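Thread: Dropping the idle frames before training – our numbers, and a question
Board: Manipulation / Data and methods
Started Oct 25, 2023

mospina
We've been collecting demos with hand-held grippers for a table clearing policy and I want to check a result with people who have done this longer than I have. Lizeth Ccori and I recorded 500 episodes on the same kind of pale wood tabletop. Then we trained the same network two ways. Run A used everything. Run B threw out every stretch where the fingers were open and nothing was between them, except the last 2 seconds before a grasp.

We tested each on 64 trials. Run A finished 41. Run B finished 52. Same seeds, same objects, same start poses. The write-up calls the method Trilex because that was the name of the script.

My question is whether the gain is real or whether we just shortened the dataset in a lucky way.
Marleny

Mollah
How many episodes did you lose completely? If the filter deletes whole episodes, you changed the task mix too, and then you can't compare A and B.

mospina
111 dropped out completely. Those were mostly ones where the operator started recording and then waited. So yes, Run B trained on 389.

Mollah
Then you need a Run C. Drop the same 111 from the full set, keep all the idle frames in the rest, and train again. Until you have that I wouldn't put the 52 in a paper.

plemton
Agree on Run C, but I'd go further and say don't drop idle frames at all. We tried it in May on a drawer task. Success went up on the bench and the policy got worse at recovering. When it missed, it had never seen open fingers over an empty surface for more than a moment, so it closed on nothing and kept closing. What does a typical rejected frame look like on your side?

mospina
Typical one from the rejected pile. Fingers open, bare wood between them.

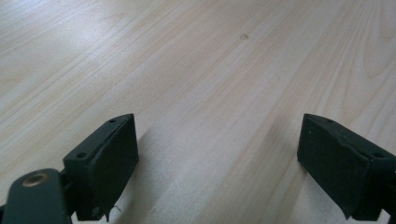

cendetti
Two things from that frame, before anyone argues about the filter again.

First, the left pad is coming apart at the bottom. There's a torn flap with fibers hanging off it. If you swapped pads partway through the 500, then A and B could have different shares of worn-pad footage, and the policy sees those pads in every frame. Check when it tore.

Second, I don't see why the network would learn nothing from this. The grain has direction and there's a knot near the top. On a surface like that you can get some motion signal between frames. It's weak supervision for the reach, but I wouldn't call it dead data.

Mollah
The knot is what would worry me. If all the collection was on one board, the policy can use it as a landmark. Cutting these frames may help just because it sees the bare board less often. That would be a fine result, but it's a different one from what the thread title says.

lizeth_c
Lizeth here, I did most of the recording. It was two boards, and we swapped them at the halfway point. Both pale, both with visible grain. I don't have the pad changes logged, only the day we ordered spares, so I'll have to go through the video and find where the flap first shows up.

On plemton's point, we did count failures by type. Run A had 9 trials where it stopped above the table and never committed. Run B had 1. But Run B had 7 cases of closing on air and Run A had 3. So I think both of you are partly right.

plemton
Seven against three is what I was describing. What happens after it closes on air? Does it reopen?

lizeth_c
In 2 of the 7 it reopened and tried again. It missed both times. The other five stayed closed until the timeout.

cendetti
Instead of a hard cut you could keep the idle frames and sample them less. We use one in four. It's a one-line change in the loader and you keep some coverage of the empty table.

plemton
I could live with that. I'd still want the retries recorded on purpose.

mospina
OK. Plan is Run C as Mollah described, then Run D with all 500 and idle frames sampled at one in four. Same 64 trials for each. Lizeth will sort the episodes by pad condition first so we can report it. I'm taking the 52 out of the abstract for now.

Mollah
Good. Post the failure types again with C and D, the totals alone won't settle it.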